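Compte rendu de la réunion du groupe pédagogique « Harmonie et solfège », plateforme Stodeo
Jeudi, 14 h

Présents : rédaction des fiches, équipe audio, intégration web. Excusée : antenne de Brorkeck.

1. Approbation du compte rendu précédent
Approuvé sans modification.

2. Fiches « modes mineurs »
La série compte 89 fiches, dont trois restent à relire : sol dièse mineur mélodique, ré dièse mineur harmonique et la dièse mineur harmonique. En sol dièse mineur mélodique ascendant, le septième degré s'écrit fa double dièse. La relecture signale un sol bécarre sur la portée, à corriger. Le texte d'accompagnement est exact.

3. Chiffrage des accords
Deux systèmes coexistent dans les fiches : chiffres romains avec casse (i, iv, V) et chiffrage français des renversements (6, 6/4, +6). Décision : les deux sont conservés, le chiffrage français étant placé sous la portée, en corps réduit. L'accord de septième de dominante à l'état fondamental se note 7 avec 5 barré. Le « + » désigne la sensible et ne doit plus servir à indiquer la quinte augmentée.

4. Fichiers audio
Plus de 455 extraits ont été réexportés depuis la banque Amaral. Le tempo des gammes descendantes diffère de celui des gammes ascendantes ; l'équipe audio harmonise à la noire. Les fichiers midi ne sont pas concernés. Le diapason reste à 440 Hz.

5. Habillage des pages
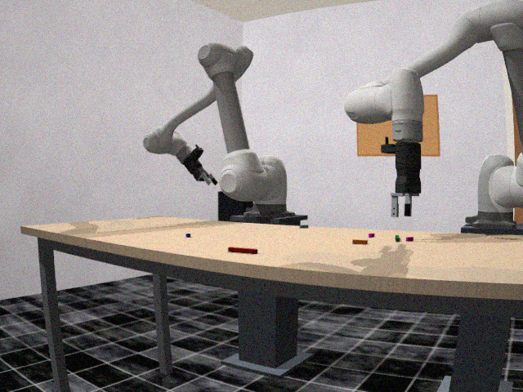
Image de synthèse : deux bras robotisés derrière un plateau en bois clair, avec six petits blocs de couleur.

Le contraste des légendes est à revoir en affichage mobile.

6. Questions diverses
L'antenne de Brorkeck demande l'ajout d'exercices de transposition pour instruments en si bémol et en mi bémol. Point reporté.

Actions
Rédaction : correction de la portée, relecture des fiches restantes.
Audio : tempo des gammes descendantes.
Intégration : chiffrages sous la portée, légendes mobiles.

Prochaine réunion en août. Séance levée à 15 h 20.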